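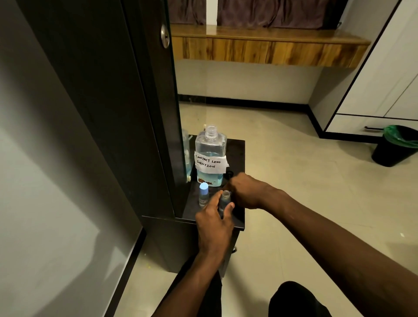 Grusau, Aug 16, 2024

5 min read

Flulari refill shop: your questions about bringing bottles, filling and paying

We receive many of the same questions at the counter and by e-mail, so we have collected the answers on this page. It replaces the older sheet which was hanging beside the door.

What can I refill at Flulari?

At the moment we have dish soap, laundry liquid, hand soap, shampoo, all-purpose cleaner, white vinegar and window cleaner. The laundry liquid exists with and without perfume. We do not sell bleach or drain cleaner, and we have no plan to start with it. Oils for cooking are sold in our other room, from different taps, and for these you need a glass bottle.

Do I have to bring a special bottle?

No. Every bottle or jar is fine if it is clean, dry inside and has a cap that closes well. A bottle that was used for motor oil, paint or garden poison we cannot accept, also not after washing. For hand soap it is nice to have a pump, but we do not sell pumps one by one, only together with the bottle.

How do I pay the right amount?

You put your empty bottle on the scale by the entrance and write the weight on it with the marker. An ordinary shampoo bottle of mine weighs 165 grams with the pump, to give you an idea. After the filling, the cashier weighs the bottle again and subtracts the first number. If you forgot to weigh the bottle before filling, please tell us. We will take the weight of a similar bottle from the shelf, and this is sometimes a little to your disadvantage.

Is there a minimum quantity?

There is not. People come to fill a travel bottle and this is completely fine with us. On the other side, if you want more than 7 liters of one product, please write us one day before, so that there will be enough left for the others.

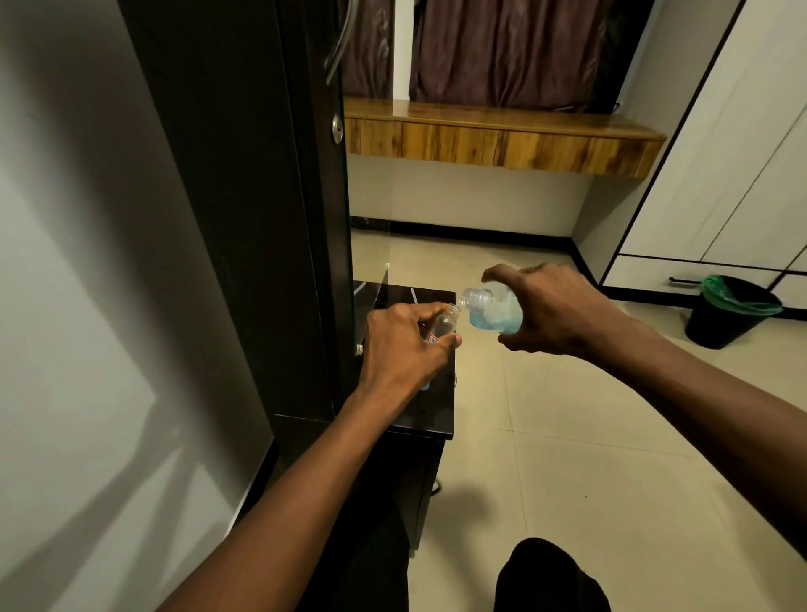 Pouring light blue liquid from the larger bottle toward the smaller one.

I buy a big bottle and divide it at home. Any advice?

Many customers do it like this. Work over a surface which you can wipe, and put a cloth under the bottle. Pour slowly, and stop from time to time to let the foam go down. With thick products such as shampoo, a funnel with a wide neck saves much time. Write the name of the product and the month on every bottle. A strip of paper tape is enough, and it comes off more easily than a sticker.

Can I mix the rest of an old product with a new one?

If it is the same product from us, yes, when the rest is not older than a few months. Please never mix different cleaners, even if they have the same color or smell. Vinegar together with bleach makes a gas that is dangerous to breathe. We know that some of you still have bleach at home, so we repeat it here.

How is the Ollasik concentrate used?

Ollasik is our concentrate for floors and tiles. One full cap goes into a bucket of warm water. For a spray bottle, first pour in the water and then the concentrate, otherwise you get mostly foam. A prepared spray bottle should be used up inside of four weeks. The concentrate itself keeps for a year if it stands closed and out of the sun.

My liquid has become cloudy. Is it spoiled?

It depends. Our soaps contain no strong preservative, and in a cold room they can become cloudy and thick. Put the bottle for one hour in a warm room, shake it and look again. When the smell has changed, or when there are pieces on the bottom which do not dissolve, do not use it any more. Bring it to us with the receipt and we will exchange it.

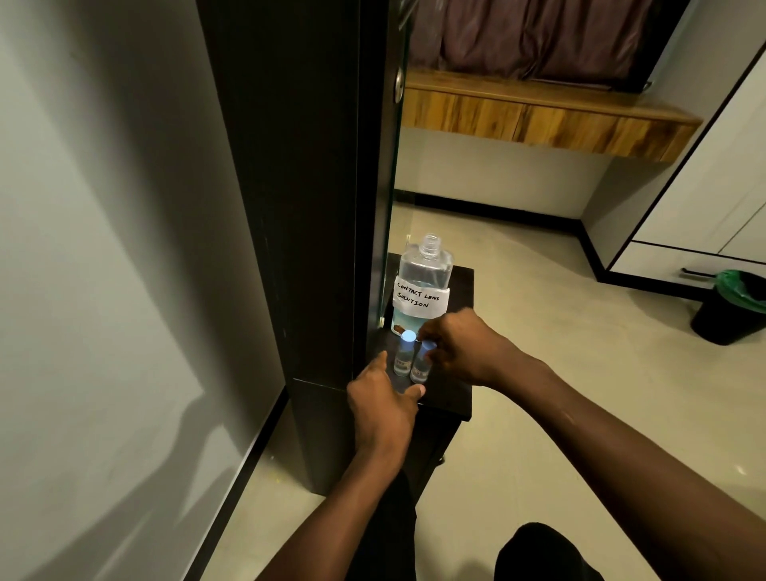
Small vials and an uncapped plastic bottle on a black side table.

Do you take bottles back?

We take back the glass ones with our name on the bottom. The deposit is paid in cash or put on your card, as you prefer. Last year we got 856 bottles back, and 435 of them could go on the shelf again directly after washing. The others had missing caps or needed a second wash. Plastic bottles from the supermarket we cannot take, please use the yellow container on Nigam Square for them.

Is there parking?

For bicycles there is a rack in front of the window. With the car it is best to stop on Nigam Square, where the first half hour is free. The street of the shop is closed for cars until the end of August.

Can I order by post?

Only the Ollasik concentrate and the solid soaps. Liquids in large bottles are too heavy, and twice a package has leaked on the way. Orders can be placed by e-mail, and we send them out at the start of each week.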